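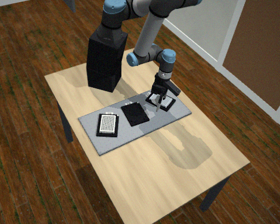
Hencombe Table Listings

September 2019
By Haiyan Qin and Davoud Parsa

README for the second release

This is a set of classified ads for used tables, collected from the Hencombe edition of the Imby noticeboard and cleaned up for people who work on pricing, plain-language search or the reuse of household goods. It covers dining, kitchen, work and coffee tables. Outdoor settings are included where the table was offered on its own. Desks with fixed drawers are not included, although a few got through because the seller called them tables.

The first release went out in August and had a fault in the price column. If you downloaded it, please replace it. The details are under Changes.

What is in the folder

There are 3 files.

listings.csv: one row per ad, with the ad text as the seller wrote it
terms.csv: the spelling and wording variants we matched, with the preferred term beside each
README: what you are reading

Both CSV files are UTF-8 with a header row. Fields are separated by commas and text fields are quoted. Line breaks inside ads have been replaced with a single space.

Size

We drew 2,000 ads. After duplicates and withdrawn ads were taken out, 1,875 remained, and those are the rows in listings.csv. Where the same table was relisted at a lower price we kept the first ad and put the later price in price_last.

Columns

id: a number we assigned, not the Imby ad number
title: as posted
body: as posted, with contact details removed
price_first: asking price in whole dollars; blank if the seller wrote "offers"
price_last: asking price when the ad closed, if it changed
material: from the seller's wording, matched against terms.csv
top_shape: round, oval, square, rectangular, other
length_cm, width_cm, height_cm: converted from inches where needed
condition: the seller's own word, lower case
pickup: yes, delivery, either, not stated
closed: sold, expired, unknown

A price of 0 means the ad said the table was free. A blank means no price was given. Please don't treat the two as the same thing. It makes a large difference to any average.

How materials were coded

Wilmer Villca did the coding from the text alone, with no reference to the sellers' photos. If the ad said "solid timber" the material is timber. If it said "pine look" the material is blank, as that describes a colour or finish. "Oak" was accepted only where the seller claimed the wood itself. We have no way to check these claims and some of them are surely wrong.

Zerrin Tatlı recoded a sample without seeing the first set of codes. Most disagreements were over veneer. Some sellers list a veneered table as timber and mention the veneer further down the ad. In those rows we used the more specific term.

Measurements

Many sellers measured only the length. Some gave the extended length of an extension table without saying so. If both were given, length_cm is the closed length and the other figure stays in the body text. Heights under 30 cm were checked by hand, and most were typing errors. Corrected values were taken from the ad text or left blank.

Privacy

Names, phone numbers, street addresses and email addresses were removed from the title and body. Suburb names were removed as well. We also took out remarks about the seller's circumstances when they might identify a household. Blandine Delorme read every row after the automatic pass. If you find something we missed, write to us with the row id and we will fix it.

Known problems

The ads come from one town and from people who use one noticeboard. Asking prices are not sale prices. An ad marked sold tells you only that the seller clicked the sold button.

The condition column is weak. "Good" covers everything from unmarked to missing a leg brace.

Free tables tend to close quickly, often before our weekly pull, so they are probably under-represented.

Changes

Second release: price_first had been overwritten by price_last in relisted ads. Fixed. Added pickup. Merged "gum", "red gum" and "redgum" in terms.csv, then split red gum out again after a query from a furniture restorer.

Terms of use

Free for study and non-commercial work. Please credit Hencombe Table Listings and give the release number. Don't try to trace sellers.

Contact: the Hencombe Table Listings team, care of Haiyan Qin
© 2019 Hencombe Table Listings
Back to top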